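Werkstattbuch Clodia, September, Eintrag 86

Eigentlich wollte ich heute nur schnell die Schöpfbewegung für die Schüssel nachstellen und dann pünktlich gehen, aber daraus ist natürlich nichts geworden, und weil Shireen morgen früh am selben Aufbau weitermacht, schreibe ich es lieber ausführlich auf.

Gegen halb drei, in Durchlauf 416, ist der Arm auf dem Weg zur Schüssel stehen geblieben. Kein Knall, kein Ruckeln, einfach Stillstand, und im Protokoll stand dreimal hintereinander »Greifer antwortet nicht«. Die Gelenke hielten brav ihre Position, der Greifer selbst war für die Steuerung wie vom Erdboden verschluckt. Ich habe den Not-Halt gedrückt (ja, Sipho, sofort, ich habe deine Predigt vom Frühjahr noch im Ohr!) und erst danach hingefasst.

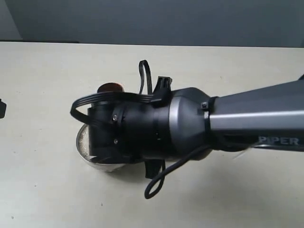
Mein erster Verdacht war die Software, wir hatten ja gerade erst auf den neuen Stand von Geltel umgestellt. Also eine gute Stunde mit alten und neuen Parametern verbracht, alles ohne Befund. Dann habe ich bei abgeschalteter Bewegung das Handgelenk ganz langsam von Hand gedreht und die Anzeige beobachtet, und siehe da: Kurz vor dem Anschlag war der Greifer weg, beim Zurückdrehen wieder da. Dreimal probiert, dreimal dasselbe. Also ein Wackelkontakt in der Leitung, vermutlich dort, wo sie bei jeder Drehung Zug bekommt. Welche Ader es ist, weiß ich noch nicht, durchgemessen habe ich nur die Versorgung, und die war sauber.

Was mich mehr beschäftigt: Die Steuerung hat nach dem Wiederkommen des Signals von sich aus den letzten Greifbefehl nachgeholt. Da hatte ich die Finger zum Glück woanders. Das muss vor allem anderen geändert werden, nach einem Aussetzer darf sich nichts ohne Freigabe bewegen. Sipho Mabaso weiß Bescheid und schaut sich die Stelle an.

Für dich, liebe Shireen: bitte keine Läufe starten, bis die Leitung getauscht ist. Ersatz liegt in Otdale, Fach 509, ich rufe dort gleich noch an. Die neue bitte mit mehr Reserve am Handgelenk verlegen und den Kabelbinder nicht so stramm ziehen, wie ich das gern mache. Die Daten ab Lauf 416 habe ich gesperrt, alles davor ist brauchbar.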